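Início | Artigos | Oficina | Arquivo | Contato

Categoria: Robótica em casa e na oficina

3. Montagem da célula e coleta das tentativas

3.1 A bancada

Vou contar esta parte na ordem em que as coisas aconteceram, porque foi assim que aprendemos (e erramos!). A célula Trastetti foi montada na oficina compartilhada da Mornis, num canto que a gente ganhou depois de muita negociação e que ninguém mais queria por ficar longe das tomadas. A ideia sempre foi modesta: dois recipientes de chapa cinza, um braço KUKA, uma garra e um punhado de blocos de madeira, e ver até onde dava para chegar aprendendo a pegar peças sem modelo geométrico nenhum.

O que mais deu trabalho foi prender tudo. Na primeira versão o recipiente da frente andava uns milímetros cada vez que a garra encostava na parede, e a calibração ia embora junto. Passamos para grampos: um sargento preto em C do lado esquerdo, mais uns azuis menores, e desde então recalibramos só no começo de cada sessão. Eu teria soldado uma base, confesso, mas a mesa é de uso comum e tudo precisa sair dali no fim do mês.

A parede do fundo, revestida de claro, está bem riscada e manchada, e isso importa para a visão. O detector de bordas que usamos no início, o Trustlow, adorava aquelas manchas e propunha pegadas em cima delas com uma confiança impressionante. Acabamos restringindo as propostas ao piso do recipiente.
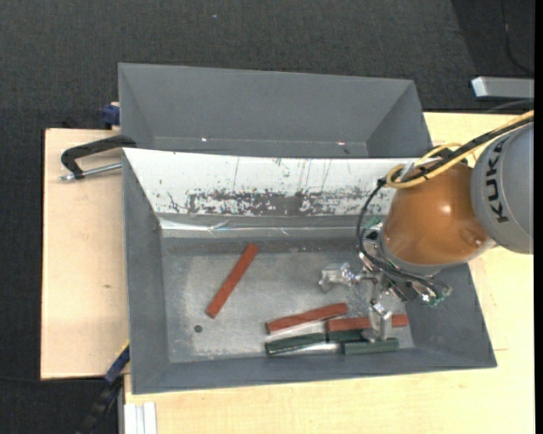

Figura 1. Célula Trastetti com cinco blocos, vermelhos e verde-escuros, no recipiente da frente. O de trás está vazio.

Rosalba Serra leu um rascunho desta seção e respondeu que restringir as propostas ao piso era trapaça, que um sistema que se diz aprendido devia aprender sozinho a ignorar a parede, e que ela queria ver os números sem a restrição. Justo. Rodamos sem ela também, e os dois resultados entram na seção 4, mas já adianto que a versão livre passa um tempo enorme cutucando chapa.

3.2 O problema dos blocos encostados

Bloco isolado é fácil. Sério, com o bloco sozinho no meio do piso até a nossa primeira política, que era praticamente um sorteio com bom senso, se virava bem. A dificuldade mora nos grupos, quando dois ou mais blocos ficam lado a lado e não sobra espaço para o dedo da garra entrar. Definimos "grupo" como qualquer conjunto em que a folga entre vizinhos seja menor que a largura de um dedo, e anotamos cada tentativa como isolada ou em grupo antes de executar.

Ao todo foram 3.437 tentativas, das quais 1.272 em grupo. Treze sessões ficaram de fora por falha de registro, quase todas por minha culpa: eu mudei o formato do arquivo de log no meio do caminho e esqueci de avisar o script que lia o arquivo (se você já fez isso, sabe a sensação). O restante foi coletado entre o fim do expediente e umas dez da noite, horário em que a oficina fica mais sossegada e a iluminação não muda tanto.

Para os grupos, testamos duas estratégias. Na primeira, a garra desce direto sobre o bloco de maior pontuação. Na segunda, inspirada no que chamamos entre nós de método Yang, ela primeiro empurra de lado com os dedos fechados e só depois tenta pegar. O empurrão custa tempo, claro, e às vezes joga o bloco contra a parede inclinada, onde a pegada fica pior do que antes. A superfície brilhante de alguns blocos também atrapalha a estimativa de profundidade, e aí a altura de descida sai errada.

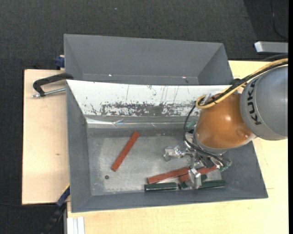

Remo Gentile discorda do empurrão e me escreveu dizendo que, com dedos finos como os nossos, ele inclinaria a garra em vez de mexer nas peças, e que perder um ou dois centímetros de curso sairia mais barato do que um movimento extra por tentativa. Pode ser! Não testamos a inclinação por uma limitação do nosso planejador, que só aceita descida vertical, e mexer nele em dezembro, com a bancada já prometida para outro grupo, não era opção.

Os critérios de sucesso e a comparação entre as duas estratégias estão na seção 4.

4 comentários | Compartilhar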